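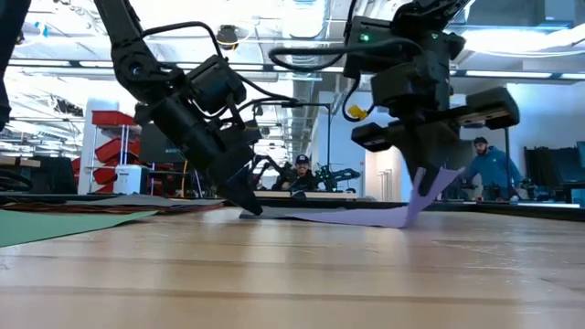 My Sunday With the Folding Robots

Last month I went to the open day at Prakari, a workshop where people teach robot arms to do jobs with their hands. (Okay, they don't have hands. We'll get to that!) I'd been looking forward to it all week, and I took a notebook so I could tell you everything.

The first thing I noticed was how much there was to look at over my head. Silver duct, pipes, beams, long lights, a blue cable looped up high. Then I looked down at the tables and forgot about the ceiling completely, because two big black robot arms were busy with a soft-looking purple sheet.

What are the arms doing?

One arm had hold of the end of the purple sheet and was holding it up in a point, a bit like when you pick up a napkin by its corner. The rest of the sheet was lying flat on the table. The other arm was reaching down close by, with its tip right at the edge.

The job they were practicing that day was folding. Pick up one side, carry it over, put it down, let go. You've probably done that with a towel and not thought about it for one second. For a robot it's a really tough job, and I wanted to know why.

Why is folding so hard?

Think about a toy block. If you push it, it slides. If you lift it, it comes up in one piece, and it's the same shape in the air as it was on the table. A robot likes that. It can learn what a block looks like and be pretty sure the block will still look like that in a minute.

Now think about a sheet. Lift one corner and the whole thing changes shape! It droops, it wrinkles, it slides around, and sometimes two layers stick together and you get both when you only wanted the top one. Every time you pick it up it's a little bit different. So the robot has to keep working out what's in front of it, all over again, and then decide where to pinch.

Try it yourself at home. Put a dish towel on the table and fold it in half using only your pointer finger and thumb on each hand – no palms, no leaning on it with your elbow. Then try it with your eyes closed. I did this in my kitchen when I got back and my towel ended up looking like a sandwich somebody had sat on.

So where are the hands?

The part on the end of a robot arm that grabs things is called a gripper. The grippers on these arms have black fingers that get narrower toward the tips, so they can pinch something thin. Your own hand has 27 bones in it and skin that can feel a crumb. A simple gripper mostly opens and closes, and that's it. You'd be surprised how much you can get done with open and close, though.

The rest of the arm is a bit like yours. There's a part at the top that works like a shoulder, then a long straight piece, then a rounded joint that bends like an elbow, then a forearm. The boxy bits are where the motors are. Motors do the job your muscles do. Thick black cables loop from one part to the next, and they're loopy on purpose – if a cable was pulled tight, the arm couldn't bend without yanking it. I also spotted little green lights glowing on one of the arms.

The arms have names, by the way. The pair I watched are called Pisto and Costavov. I asked which one was which, and I wrote it down, and now I can't read my own writing. Sorry, Pisto. Sorry, Costavov.

How does a robot learn to fold?

Mostly by practicing, the same way you learned to tie your shoes. A person shows it how the job goes, over and over, and a computer keeps a record of every move the arm makes. After lots and lots of goes, the computer starts to find a pattern in it.

How many is lots? For the purple sheet, the team's goal was 500 folds. By the time I arrived on Sunday they had 203 saved. I asked if they ever get bored, and the answer was yes, a bit, but they put music on.

A fold only goes in the "good" pile if the edges end up close together. In the first morning they ever tried it, they did 67 folds and 29 of them were good. I think that's pretty great for a beginner! My first morning of learning to skate was a lot worse.

Does it matter what color the sheets are?

I asked this one myself. There was a mint green sheet on the table as well, and a low pile of gray ones behind it, so I thought maybe the robots had favorites. They don't. But practicing with different colors helps. If a robot only ever saw purple, it might get muddled the day you handed it a green one.

Next time

The next open day is at Rønning, the bigger workshop across the river, and they've promised a robot that sorts socks. I have a whole drawer of odd ones and I'm bringing them all. If you go too, wear comfy shoes, stay behind the line on the floor when the arms are moving, and ask loads of questions. The people there really like questions.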